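Planning notes for the Drisia bench, wheel task. Numbers are from June, check before ordering.

## What we have

- 1 white arm + parallel gripper, on loan from Restden untill the budget clears
- gaming wheel, bought used
- black cloth with the blue print, keep it, no replacement needed
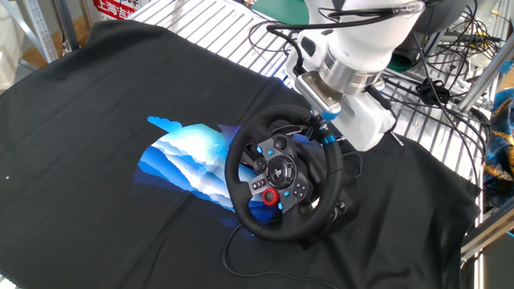
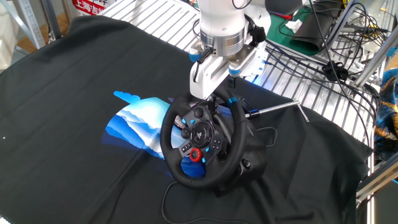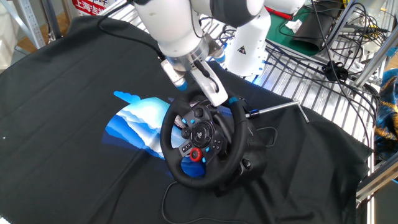 *Gripper at the wheel rim, all three. Black cable running out over the cloth.*

## To buy

| item | qty | status |
|---|---|---|
| finger pads, Orneo | 20 | quote in, 876 total |
| cable sleeves | 10 | not ordered |
| table clamps | 6 | ask Onu for price |

## Notes

- Pads first. Sleeves can wait a month, clamps can't.
- Orneo price is good for this quarter only. Shipping not inculded.
- Second wheel: left out of this round. Want one as a spare but not at new price.
- Cable mess on the rack side needs a line in the budget, labor only.

TODO: put Onu's number in the table, then send to purchasing.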